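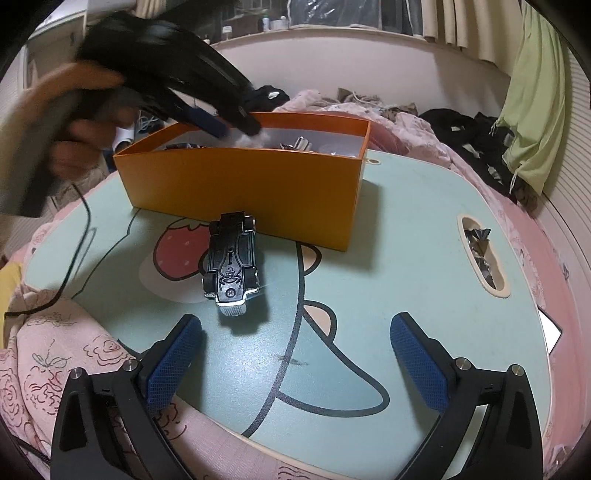
A mint-green Merkska play table with its strawberry print, set up on a bed with a toy car and an open box for the putting away.

MERKSKA BRINGS ITS CARTOON PLAY TABLES TO BAKKE STORES THIS MARCH

Children's furniture maker Merkska is very pleased to announce that its range of small printed play tables will be arriving at all seven Bakke home stores in March, together with a new line of open toy boxes made to sit right on top of them.

Families who have followed us for a while will know the tables already. They have rounded corners, a cheerful colour underfoot (or under elbow, we should say) and a big cartoon drawn in thick, dark outlines that small fingers love to trace. The mint-green one, with its red strawberry and a long teal tail curling off to one side, has been the favourite in our own homes from the very first print, and we have lost count of the guesses we've heard about who that tail belongs to!

The tables were always meant to go wherever the playing happens, and in our experience that is very often the bedroom -- on top of the bed, on the rug beside it, or wedged in by the window on a grey afternoon when nobody feels like going outdoors. A proper flat top makes a fine road for toy cars, and it gives the smaller treasures a place to be sorted before they go back in the box.

The boxes are the new part, and we are every bit as fond of them. They are rectangular, with no lid to lose or pinch a thumb, and they come in a warm yellow-orange with a pale inside so that odds and ends are easier to spot at the bottom. Fluffy things, shiny things, the crumpled bits and pieces that must on no account be thrown away -- they can all go in together, and a child can do the tidying without calling for a grown-up.

Merkska tried out the table and box as a pair last winter with families in Cimholm and Zeltuvlow, and their kind and very frank comments shaped the final size of the box. Several parents told us that five minutes of putting away before bath time had become part of the evening, and one household has given its toy cars a parking spot along the front of the box.

The first delivery is 600 sets, shared among the stores, with the mint-green table offered first and 2 further colours to follow once the winter stock has cleared. Tables and boxes will also be sold separately for anyone who already has one and would like the other.

The Bakke store in Cimholm will have a table set up for play from opening time on the first Monday of the range, and children are welcome to bring a favourite car along.

Store enquiries: Merkska, PO Box 3753, Zeltuvlow

ENDS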